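sim demos for the dresser task – how many is enough??

vesna_omerovic
ok so collecting demos in sim for Trineo, task is "pick up the white thing on the dresser, put it somewhere else on the dresser". Teleop, one arm, no randomization yet. Have 234 kept episodes, target is 300. Policy trains fine, loss looks nice, then in rollouts it goes down beside the object and closes on air. Not every time but a lot. Before I spend another evening on the last batch – more of the same or change something?

mirsad_k
closes on air how. too early, too far left, what

vesna_omerovic
too early mostly. sometimes a bit short of it. current layout:
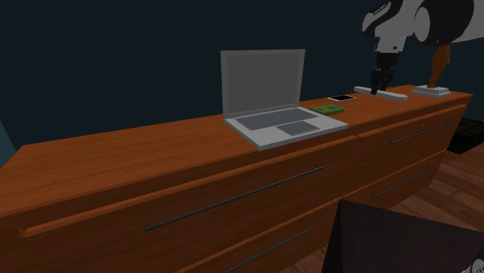

My gut says the start poses are the problem. I always begin from the same home pose, so the approach is nearly identical each time and the policy never sees itself slightly off. Object does move between episodes but I tend to leave it near the back because it's comfortable to reach there. In this one it's past the laptop and the phone, toward the statue, and the fingers come in pointing straight down. So the net has learned "go there, go down, close". Cant really blame it.

btomic
then its not a quantity thing. 66 more like that gets you 66 more like that

ErdalD
disagree a little. we had the same on Tular and just adding demos did help, the early closing went away. small sets are noisy, your gripper timing is all over the place at that size. Finish the 300 first then judge, otherwise you change two things at once and learn nothing

btomic
you also changed the camera on Tular between the two sets Erdal. you said so in the March thread

ErdalD
moved it a few cm. come on

vesna_omerovic
guys. also should I keep the clutter. laptop, phone, the little green thing. Could strip the dresser down to just the object and get clean demos quick

velimir.i
keep it. if the real one will have stuff on it the sim should too. but MOVE it. a laptop that never moves is a landmark and the policy will happily use it as one – shift it 10 cm at test time and see what happens to your success rate, I'd bet it drops hard

mirsad_k
+1 to that test, takes five minutes. do it before collecting anything

vesna_omerovic
ran it. shifted the laptop left, object left where it was. 44 percent before, now it misses nearly everything and the misses go left too. so yeah. it's following the laptop. great

velimir.i
there you go

ErdalD
ok fair, I take back finishing the 300 first. still think timing is a seperate issue tho

vesna_omerovic
so new plan. Randomize laptop and phone per episode, random start pose for the arm inside a box above the dresser, and object anywhere reachable incl. front of the laptop where I've been avoiding it because the screen is in the way. Started on it tonight.
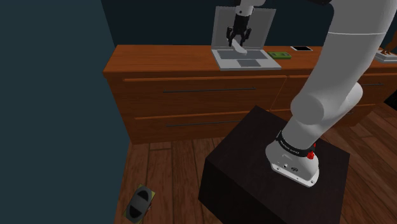
Slower, I mess up more. Question is do I keep the ones where I miss the grasp and go again, or delete. Right now I delete everything with a retry in it.

btomic
delete. bc learns your mistakes as well as your fixes

mirsad_k
no, keep some. a miss then a clean recovery is the most useful thing in the set, otherwise it has no clue what to do after a bad close. trim the miss part if it bugs you and start the episode from the open gripper

btomic
trimming ok. keeping the raw miss, no. seen it copy the miss on purpose, twice in a row, very funny the first time

velimir.i
Papadopoulos scripts have a trim flag for this, cuts to the last gripper open before success. check it on a handful by hand first, it gets confused if you regrasp mid air

vesna_omerovic
ok trimming. And for timing: I pause before closing, always have. Could be that?

ErdalD
yes!! pauses are poison. identical frames, two different actions. drop the idle steps or just practise until you dont stop

vesna_omerovic
will drop idle steps on the old ones and retrain on those too just to compare. numbers when I have them, Ularholm cluster is full til tomorrow

Last updated: 12/07/2025
Contact | © Trineo user forum | Back to top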